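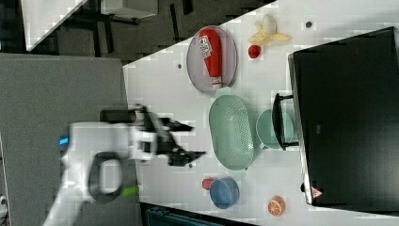

The Julach cell, with the gripper open beside the green colander.

The handling cell we call Julach has now passed 638 hours of operation, and its maintenance schedule has been revised accordingly. I record the current procedure for colleagues at Bamitz who look after similar equipment.

Work begins with the gripper. Both fingers are wiped with a dry cloth, and the mounting screws are checked with the small torque driver kept in the Caklow cabinet. Any finger with a visible nick is replaced, and its partner is replaced with it. The jaws are then opened and closed 26 times at low speed. A hesitation at the same point on more than one cycle is entered in the log.

The arm is next sent to its four reference positions. Seon-mi Tak, who wrote the original procedure, asked that this be done with the tabletop objects in place – the bowls, the plate and the toy food – so that clearances are checked under working conditions. I was doubtful at first, but have kept to her method since June.

Joint covers are inspected at 700 hours. The Yeon cell is due for the same inspection shortly afterward, and the two will share one set of seals. Until the seals arrive, Julach will continue at reduced speed, and the log remains on the shelf by the door.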